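The first thing the owner of Genness does when I walk in is offer me tea, and the second is ask whether I've ever tried to teach a machine to be gentle. I haven't. "It's a funny way to spend six years," she says, and off we go!

Genness is a small firm in Sesdale, and what it sells is the Faris kit: a pair of jointed black grippers, two wrist cameras, and the software that ties them to a two-armed robot. She likes to show it off with fruit and a plain blue bowl. "Everyone knows how a bruised banana looks," she tells me. "I don't need a chart."

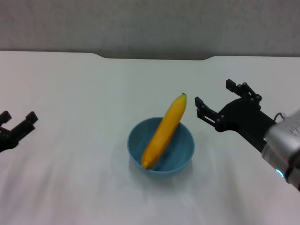 She'd tried metal blocks at trade shows and people drifted past — fruit makes them stop and argue. I can see why. I'd been there ten minutes and already had opinions on the best way to pick up a banana (by the middle, I'd have thought).

So who buys it? Colleges, mostly, and a few packing firms. The kit has been on sale since December and 47 have gone out so far. Her first customer was Ametepe, a fruit packer, and they were blunt. "They told me the manual was dreadful," she says, laughing. "They were right. I rewrote the lot."

I ask what the wrist cameras add, and she gets quite excited. The head camera gives you the whole table, she explains, but an arm can get in its way. The ones on the wrists look at the job from much closer in.
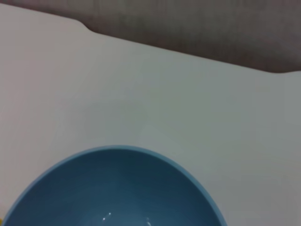 The blue bowl from a wrist camera, with the far edge of the table behind.

She's frank about the weak spots. The wrist pictures are soft, setting up takes most of an afternoon, and she'd like the cables to be tidier. "If you want something to run straight out of the box, buy someone else's," she says. I rather warmed to her for that. 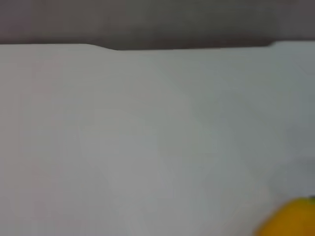
Can you buy the grippers without the cameras?

They're sold singly at £600 each, and the full Faris kit is £1101. The cameras can be added later, though you'll need to fit them yourself.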